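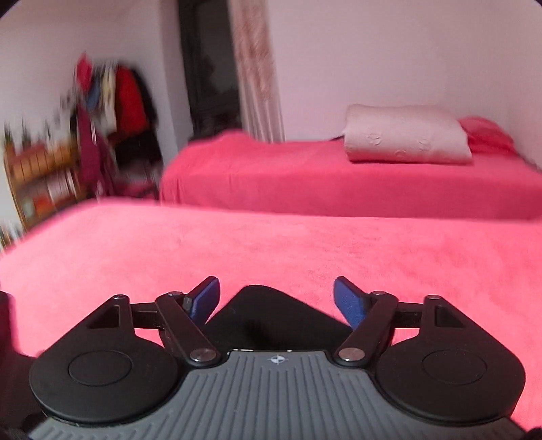 The Terangate College System will move its three two-year campuses under a single administration beginning in July, the system's associate vice chancellor for academic and student affairs said in an interview on the progress of the consolidation. The plan, approved by the governing board last winter, places the Pomo, Diekmann and Plinduveo campuses under one chief executive, one academic calendar and one course catalog. It also brings student housing, until now run separately at each location, into a shared office. A bedroom with white walls and two beds under matching red covers is a familiar sight to anyone who has lived in a double room, and the associate vice chancellor said the terms on which students rent such rooms should be as familiar from one campus to the next.

"A student at Diekmann signs a nine-month agreement and a student at Pomo signs by the semester," the associate vice chancellor said. "They pay different deposits and they have different rules about staying over winter break. When we asked why, the answer was that it had always been done that way. We will have one agreement, and students will see it before they are asked to sign it."

Housing is a small part of the work. The larger task, by the account given in the interview, is the curriculum. The three campuses list 82 courses that carry the same title but differ in credits, prerequisites or both. Faculty groups from each discipline have been meeting since the fall to settle on common versions, and 28 of the courses have been through every stage of review.

"Composition was finished first, and the mathematics faculty were close behind," the associate vice chancellor said. "The laboratory sciences will take longer. Diekmann teaches its introductory chemistry course with a separate lab registration and the other two campuses do not. That affects how a faculty member's load is figured, how the room is scheduled and what the student is billed. I would prefer that we take another semester and get it right."

Courses that have not been reviewed by the start of the fall term will continue to be taught under their current campus descriptions. Students already enrolled may finish under the catalog in effect when they were admitted. The associate vice chancellor said that advisers had been given written instructions on this point after several students at Plinduveo were told, incorrectly, that they would need to repeat a course.

"That was our error and we corrected it," the associate vice chancellor said. "No student will lose credit as a result of this consolidation. If a student believes that has happened, there is an appeal form at the registrar's office on every campus, and it comes to me."

Questions about employment have been raised at each of the open forums held so far. The associate vice chancellor said that no faculty positions would be eliminated in the first year and that administrative positions would be combined as people retire or leave. The offices most affected are purchasing, payroll and institutional research, which will report to Pomo. Admissions and financial aid counselors will remain where they are.

"I understand why people want a longer guarantee than one year," the associate vice chancellor said. "We do not have a state budget beyond that, and I am not going to promise something that depends on a vote that has not been taken. What I have told staff is that they will hear about changes to their own jobs from their own supervisors before anything is announced."

Asked whether the smallest campus, Plinduveo, would remain open, the associate vice chancellor said there was no proposal to close it. Enrollment there has declined for several years, and the board's resolution directs the system to report on the use of its buildings in 2022. The nursing program, which draws from neighboring counties and has a waiting list, will stay at Plinduveo. The upper floor of the former library annex may be leased to the local school district for adult education classes, although no agreement has been reached.

"The people in that town helped pay for those buildings, and they are entitled to a say in how they are used," the associate vice chancellor said. "We will hold the hearing there and we will hold it in the evening, when people can come."

The accrediting body must also approve the change. The system has submitted its application and expects a site visit before the end of the academic year. Until a decision is received, each campus keeps its present accreditation, and degrees will carry the name of the campus that awards them. A change in the wording of diplomas has been discussed by the faculty senates without a recommendation.

Athletics will not be combined. Diekmann and Pomo will continue to field their own teams, and Plinduveo students may try out at either campus, as they do now. The associate vice chancellor described this as the subject on which the office had received the most mail.

The shared housing agreement is to be posted for comment when the spring term ends. It sets a common deposit, a common date for room assignments and a single procedure for students who wish to change roommates. Rates will continue to vary by building for at least one more year while the new office reviews maintenance costs.

"Parents ask me about the deposit, and students ask me whether they can stay over break," the associate vice chancellor said. "Under the new agreement, they can, if they sign up by the posted deadline and pay the daily rate."

Written comments on the consolidation plan may be left at the administration building on any of the three campuses. The next progress report will be presented to the board in July.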